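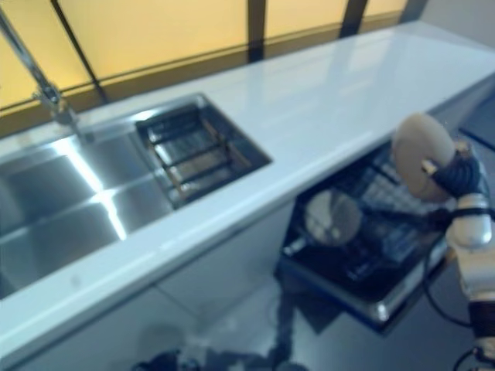 Ivone Lacerda

6/3/26

Moving the payroll export from the old server to Ploreo, second attempt.

Yesterday I stopped when the import gave a timeout after 30 minutes. This morning I read the log again with more patience. The file has 3,877 employee records and Ploreo takes them in batches of 200, but our script was sending everything in one request. The limit is written in their documentation, on the page for bulk import, and I did not open this page before. My mistake.

Changed the script to cut the file in batches. Also added a wait of 9 seconds between them, after Adalberto told me that the trial account is slowed down when the calls come too fast. First run with the wait: all batches accepted, no timeout.

Then I compared the totals. Number of records is the same on both sides. Gross pay is the same. Vacation balance is not the same. I looked at it for a long time and found that the old system keeps the balance in hours and Ploreo wants days. For the people with full contract the division by eight is correct. For part-time people it is wrong, and the part-time rule is inside a stored procedure that somebody wrote for the Tavares office and never documented. I copied the procedure to the shared folder, with comments in the places where I understand it. The last block I do not understand yet.

Names with accents came through well, also Conceição, which was broken in every system we tested in November — Dorkuno turned the ç into a question mark.

About the price. Dorkuno charges by user and month, Ploreo by payslip. For us the second is better, but only if we do not run correction payslips many times, because each correction counts as a new one. Adalberto does not agree with me that this is a risk. I would like to have it in the contract before we sign.

Single sign-on with Wetano: works in Firefox, gives a blank page in Edge after the redirect. Deleted the cookies, same result. Opened a ticket with Ploreo support and attached the network trace.

Still to do:
- part-time conversion of vacation hours
- ask Ploreo if the batch limit is the same in the paid account
- change the API key, the present one is in the script in clear text (!)
- run the full import again on a clean test company

Adalberto, please do not delete the test company called "import2" — I need it for the comparison. "import1" can go.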